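Setting Up Your Class Giving Page
Section 7 of the Alumni Chapter Handbook

Okay, your chapter is registered, you have your login, and now you want to start raising money for the school. This is my favorite part of the whole handbook, and I say that as the person who had to write all of it! I set up the page for my own class first and made most of the mistakes you're about to avoid.

We use a site called Cledora for all class giving. If your chapter was on Pudemetti before, your old page is still there to look at, but it can't take gifts anymore, so please don't send people that link.

Before you start

Have these next to you:
- your chapter login (the one from Section 2, not your personal alumni account)
- the project letter from the school, signed by the principal
- the names and email addresses of two people who'll approve payments
- a goal amount everybody in your class leadership has agreed on

Note: The project letter matters more than it looks. It says what the school asked for, in the school's own words. My class once got all excited about stage curtains when the school wanted a new roof on the science block (we did the roof, and yes, the curtains are still terrible).

Creating the page

1. Log in to Cledora and choose My Chapter, then New Giving Page.

2. Type the page title. Put your class year first and the project second, like "Class of 2002: Library Reading Room." People search by year.

3. Under Purpose, copy the main paragraph of the project letter. Copy it word for word. You can get as flowery as you like in the Story box further down.

4. Enter your goal. Whole dollars only, no commas, or you'll get a red warning that doesn't explain itself.

5. Pick a closing month. I like January, after the holiday letters have gone out and people have had time to find their checkbooks.

6. Press Save Draft. Don't press Publish yet!

Caution: Once a page is published, the title and goal are locked. Changing either one means writing to Agata Marino in the alumni office, and she'll need a new letter from the school before she can touch it.

Adding your approvers

Every payment out of the fund needs two approvals. You can't be one of them if you created the page, so sort this out early.

7. Open the draft and choose People.

8. Add the first approver's email and press Invite. Wait for the green check mark before adding the second one. If you do them both at once, the second invitation sometimes disappears (it happened to Crisanto Manalo, who sat there wondering for a good long while why we'd left him out).

9. Ask both of them to open the email and accept. The link expires after 11 days.

Note: Approvers don't have to be from your class, but they do have to be registered alumni. A spouse who's great with money is a lovely thing to have and still can't be an approver.

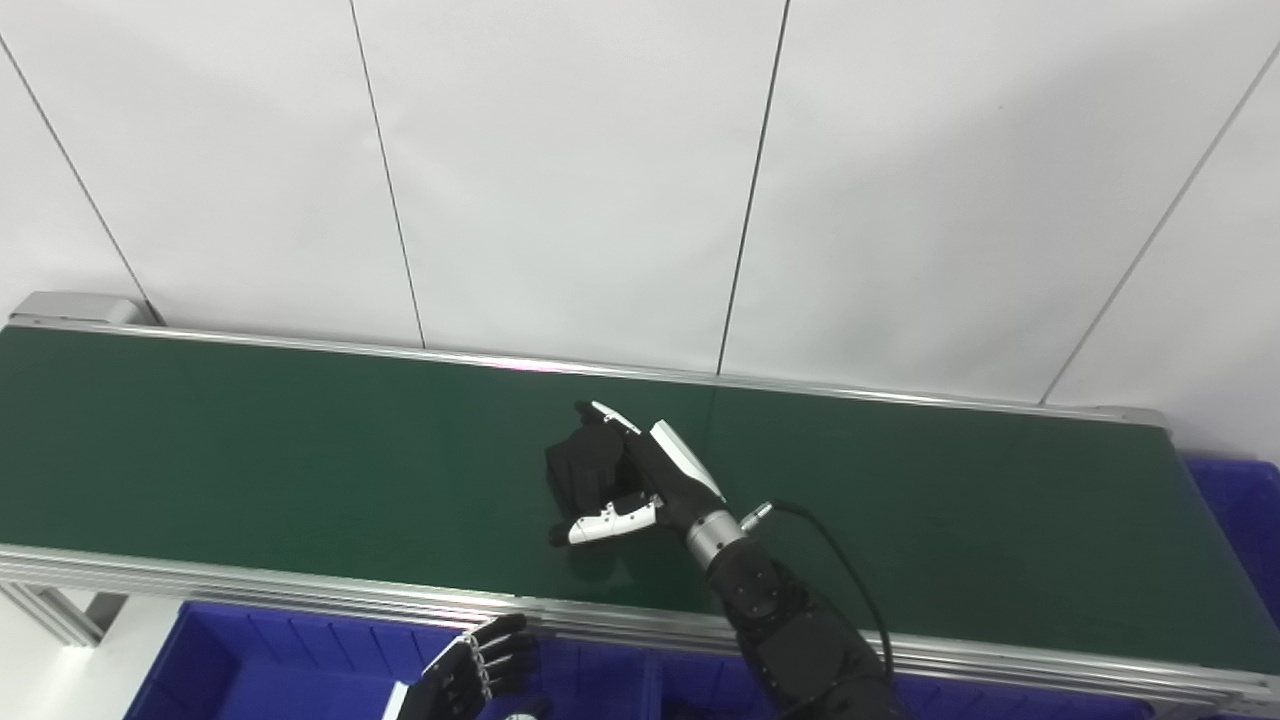

10. Go back to the draft and check that both names say Active. If one still says Pending, use Resend. Don't delete the person and start over, or the system will block that address until the next morning.

Writing the story

You get a big empty box and it's easy to freeze up. I did. What finally worked for me was pretending I was writing to Kristine Ambrosio, who sat behind me in chemistry and would've stopped reading after a paragraph.

11. Say what the school needs, what it costs, and who'll use it. If you have a good memory of the room or the field or whatever you're fixing up, put it in, but keep it short.

12. Leave out the names of current students. First names count too. The school has to give written permission, and that's a separate form (Section 9).

13. Press Preview and read it on your phone. Long paragraphs look a lot longer there.

Publishing and the first gift

14. Press Publish. You'll get a page link and a short code for printed letters.

15. Make a small test gift yourself. Mine was $7. Check that the receipt comes through and that your class year is on it.

16. Only now send the link to everybody. Our list had 342 names on it and about half the emails bounced, so do send yourself a copy to be sure it really went.

Caution: Please don't collect cash at reunions and enter it later as your own gift. I know it's tempting, with everybody waving bills at you! Use the offline gift form so each person gets their own receipt.

If something goes wrong

The page says "Under Review" after you publish: the office is comparing your Purpose text with the letter. If you changed any wording, change it back.

A donor got no receipt: have them look in spam, then look up the gift under Activity. If it's listed there, you can resend the receipt from the little envelope button.

The total looks too low: offline gifts show up only after the office has the form and the check. Sølve Lunde handles those, and he enters them in the order they arrive.

Moving money to the school is covered in Section 8. Have your approvers read that one too.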